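Household Tips from the Clunder Home Research Program

Picking Up Clothes: What a Robot Study Suggests for the Bedroom

The Clunder program studies how two-armed robots carry out ordinary chores in furnished rooms. Part of the work concerns clothing left on beds and floors and its transfer to a laundry basket. The tips on this page are drawn from the July summary prepared by Hiyori Shimada and Kenta Yoshida. They are offered to households in which bending, reaching or gripping has become difficult, and to anyone who would like the task to take less time.

Start with the floor

The method divides a room into two levels. Items on the floor are collected before items on furniture. In the comparison runs, the reverse order led to more dropped garments, as the robot had to work around cloth lying near its base. Residents who use a walker or cane are advised to follow the same order.

Approach a garment on the floor with both hands low, one on each side. Gather it toward the middle before lifting. A flat cloth is harder to grip than a bunched one, and smoothing it out first serves no purpose if it is going to the wash.
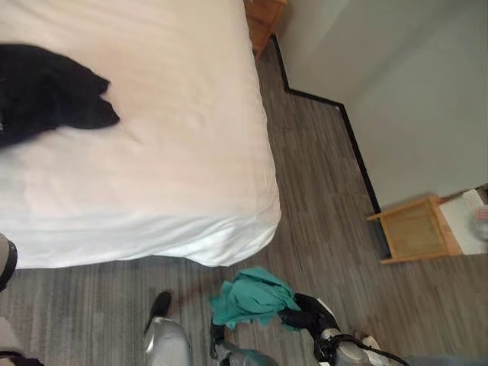
Two-handed approach to a teal cloth on the floor beside the bed. A black garment lies on the mattress.

Raise the basket

Placement of the basket made the largest difference in the study. With the basket on the floor, the robot completed 4 of 13 trial rooms without a correction from the operator. With the basket on a low cabinet or side table, it completed 10 of 13. The rooms and garments were the same in both conditions.

The following points apply equally well at home:

Choose a low, steady piece of furniture close to a wall. Check that it does not rock when the basket is pressed from above.

Use a basket with a wide opening and stiff sides. Soft bags fold inward when a sleeve catches on the rim.

Keep cords away from the path between the bed and the basket.

Lower, then release

Long garments should be held over the center of the basket and lowered until the bottom folds rest inside. Letting go from a height tends to leave a sleeve or hem over the side. If part of the garment does settle on the rim, lift it again from the top and shift it inward. Pulling on the hanging part may tip a light basket.

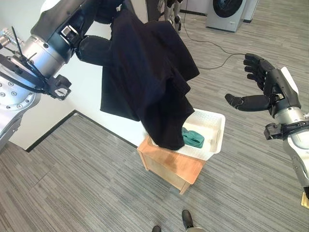
Carry one item in each hand

The first version of the method moved a single garment per trip. The current version allows the robot to hold one garment in each hand when both are small enough to clear the floor. Shimada and Yoshida report that this shortened the walking portion of the task, with no increase in drops for garments under 500 grams. Heavier items, such as bath towels and winter sweaters, were still moved singly.

Grip each item near its top and let the rest hang. Keep the two items apart so that they do not catch on each other, and place them in the basket one after the other.
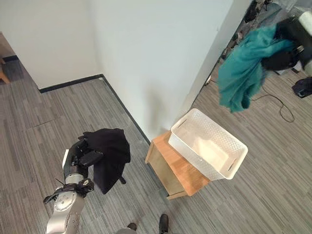
Dark and teal cloths held separately, with the basket on the side table.

Limits of the findings

The trials covered loose cloth and simple garments only. Socks, items with drawstrings and clothing on hangers were excluded. The summary makes no recommendation on sorting by color or fabric, and care labels should be followed as usual.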